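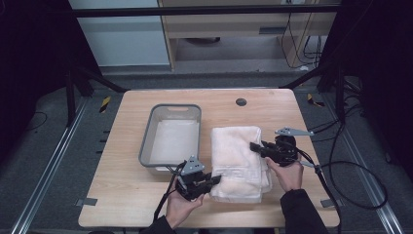 White towel folded on the table, gray basin to the left of it.

Forum > Home and Laundry > Folding and Storage

Topic: Thick towels do not stay flat after folding, what is my mistake?

yuzhen_j
Posts: 9
Hello everybody. I am reading this forum since August but I write seldom, so please excuse my English. My question is about bath towels. In spring I bought a set of white ones from Womora, and they are much thicker than my old towels. I fold them on the table, I press them with the hand, and still the layers stay a bit wavy, like in my photo. When I put several on top of each other in the cabinet, the pile leans forward, and after two days it falls when I open the door.

My method is: half the long way, half again the long way, and then in three. After this I put the towel in the basin to carry it to the bathroom. I lay something white and flat on the bottom of the basin so the towels do not touch the plastic.

What do I do wrong? Is it the folding, or is it the towel?
Yuzhen

rgarrido
Posts: 1,245
Hi Yuzhen, your English is fine, do not worry.

I think the problem is your second fold the long way. With a thick towel you get four layers, and then you fold these in three, so you have twelve layers in a narrow package. It can only become round. I fold mine in three the long way and then in half, and in half again if the shelf is short. It is also twelve layers, I know, but the package is wider and it sits better. Try it with one towel and compare.

Also, do you shake the towel before? I hold it by the two corners of the short side and shake hard, two times. The loops stand up and the edges come straight.
Rocío

tianyou_x
Posts: 3,103
I do not agree with Rocío about the shaking. It makes the towel more fluffy, and Yuzhen wants it flat. If you shake it you put air in, and then you must press the air out again.

My advice: lay the towel open on the table and smooth it from the middle to the sides with the arm. Fold, smooth, fold, smooth. In the photo one end hangs a little to the front edge of the table. I would pull the whole towel more to the back before the last fold, because an end which hangs pulls the layers out of line.

rgarrido
Posts: 1,245
Tianyou, shaking is for after the drying, not for one second before the folding. Maybe I explained it badly. A towel that is never shaken becomes hard like cardboard, at least with the water in my city. Then it is flat, yes, but who wants to dry the face with it?

tianyou_x
Posts: 3,103
Then we agree on half of it. I have also hard water and I do not shake, I use less detergent. My towels are soft enough for me. My wife has another opinion.

kanyarat.c
Posts: 212
Good morning from the night shift, here it is 5 a.m.

I worked in the linen room of a small hotel for some years, and we had this question with every new person. Our rule was that no loose edge should look to the door. You fold as you like, but the round fold goes to the front of the shelf and all the open edges go to the wall. A wavy towel inside does not matter then, the pile looks clean anyway.

For the leaning there is a simple cure. Turn every second towel. The thick side of one comes over the thin side of the next one. You will see that a folded towel is always thicker on the side of the fold. If you put all the thick sides on the same end, the pile must go down on the other end.

One thing I would change is the basin. I prefer to carry folded towels on the arm or on a tray. In a basin with sloped walls the lowest towel bends up at the sides, if it is as wide as the basin. How wide is yours at the bottom?
Kanyarat

yuzhen_j
Posts: 9
Thank you all, this is more help than I expected.

Kanyarat, I measured it now. The bottom is a little narrower than my folded towel, so yes, the towel goes up at both ends. I did not think of this! I like the basin because it has a hole for the hand in the rim, and I can hang it on a hook when it is empty. But I can use it only for the small hand towels.

Rocío, I tried your way with one towel. It is wider and really flatter, but now it is too deep for my cabinet and the door does not close. The cabinet is an old one from De Luca, with narrow shelves.

macamarin
Posts: 58
May I say something against all of you? With narrow shelves, roll them. I have the same type of cabinet, and I folded for years and was always angry. Now I fold the towel in three the long way and roll it from the short end, and I put the rolls with the spiral to the front. Nothing leans, and you can take one from the middle without moving the others (almost).
Macarena

tianyou_x
Posts: 3,103
Rolls take more space. Between round things there is always empty air.

macamarin
Posts: 58
They take a little more, yes. But in a cabinet where the pile falls down every second day, the space is also not used so well.

kanyarat.c
Posts: 212
Rolling is good for hand towels and for the pool. For very thick bath towels I find the rolls too fat, they open again when you let them go. But Macarena has the cabinet and I have not, so maybe it works on narrow shelves.

yuzhen_j
Posts: 9
I will make it so: the bath towels in my old fold, but every second one turned, as Kanyarat wrote, and with the round side to the front. The hand towels I will roll and leave in the basin. Tianyou, I will also pull the towel back from the edge of the table and smooth between the folds.

One more question, if it is allowed in the same topic. Do you wash new thick towels alone the first times? Mine leave white fluff on everything dark.

rgarrido
Posts: 1,245
Alone, always, until the filter of the dryer has less fluff in it. With mine it was four washes. No softener.

tianyou_x
Posts: 3,103
Here I agree with Rocío completely. Please somebody save this page.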